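Noltitz songwriting and recording residency
Progress report to the Zerkeston Fund
Prepared by Maja Makowska, project lead
7th October

Where we are

The short version: the record is nearly there, and it's better than the one we described in the application. Nine of the eleven songs are fully tracked, one has everything except a lead vocal, and the last is still being rewritten (more on that below). We've played three work-in-progress shows and we have a mixing engineer booked. I came out of last week's listening session grinning, and I don't usually grin at rough mixes.

For anyone reading this without the May report to hand, the project pairs four screen and stage actors who also write songs with a house band of working musicians, and asks them to make an album together under the name Prullorex. The actors aren't guests on it. They write, they play, and they carry amps up the stairs.

Writing

We finished the second writing block and came away with far more material than we can use. The pairings changed this time, so everyone worked with someone new, and that shook a lot loose. Two songs I'd thought were certain for the album have been pushed out by things written on the last two afternoons. "Long Interval" began as a joke about waiting in a trailer and is now probably the heart of the record. It's six minutes long, it has no chorus to speak of, and the band asks to play it every day.

The song still in trouble is "Understudy." The verses are lovely and the bridge belongs to some other song. We've tried it as a waltz, as a fast thing with handclaps, and with just piano and voice. The piano version is ahead at the moment.

Recording

Tracking has gone quicker than planned because the band has been playing live in one room, with very few overdubs. There's some spill from the drums into the vocal mics on the early songs. Our engineer was worried about it in the first week and has since come around to it — it glues things together, and the singers perform better when they can look at the drummer.

We lost two days to a scheduling clash when one of the actors was called back for reshoots. We used the time to record strings for three songs, so the overall timeline moved by only a day. The string players read everything nearly at sight and then stayed on to try out parts of their own. Two of those parts are staying in.

Shows

The three previews took place at the Domański, which has been a generous partner throughout. Total attendance across the three nights was roughly 700, against the 200 a night we had budgeted for. The first night was nervous and a bit fast. By the third, the set had settled, and the quiet songs were getting real silence from the room, including at the bar.

We handed out comment cards after each show. The commonest remark was that people had come to see a face from television and left talking about the songs. The commonest complaint was that there was nothing to buy, and we'll fix that before the spring dates.

Life at the house

All the writers have stayed on site at Noltitz during the blocks, and meals have been shared. We budgeted for catering on weekdays only, and the group has cooked for itself the rest of the time. A surprising amount of the album was argued out over dinner, including the running order for side one. 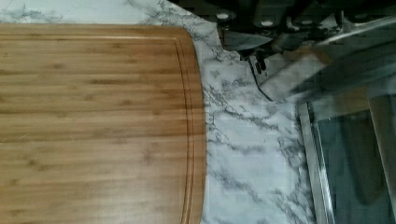 Bamboo cutting board on the kitchen counter.

Money

We're within budget overall. The string session came in under estimate, and travel is over by a small amount because of the reshoots. We have $2,000 left in the contingency line and would like your approval to move it to mastering, so that we can pay for a separate vinyl master. A revised budget sheet is attached with both versions shown side by side.

Next steps

Lead vocal on "Paper Crown," then a decision on "Understudy" by the end of the month. If the piano version doesn't hold up, we'll replace it with "Stage Left," already tracked and sounding great. Mixing starts straight afterward and should take three weeks. Artwork is in progress, and I'll send drafts as soon as the band has stopped disagreeing about the typeface.

We'd love to have someone from the fund at the mix playback. It'll be an informal evening, with the whole album played once through on good speakers and the writers in the room. Please let me know how many seats to hold.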